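Zoi Chatzigeorgiou – Trelten (EP review)

I had Trelten on in the kitchen all Thursday night, and oh, it's a lovely little record! Zoi sings like she's telling you a secret across the table (the second song, Istow, got me completely), and Leonidas Panagiotou keeps his drums soft and slow, so there's room for every word to land.

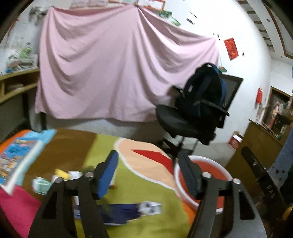
Is it worth buying if you only liked her louder songs?

Give Najjar a spin first, as it's the one fast track of the seven and has that big, stomping chorus you're probably missing.

My only grumble is with Eltetach, which wanders along nicely for a while and then just fades out when I wanted one more verse – but I've played it 13 times anyway, so I can't be too cross with it.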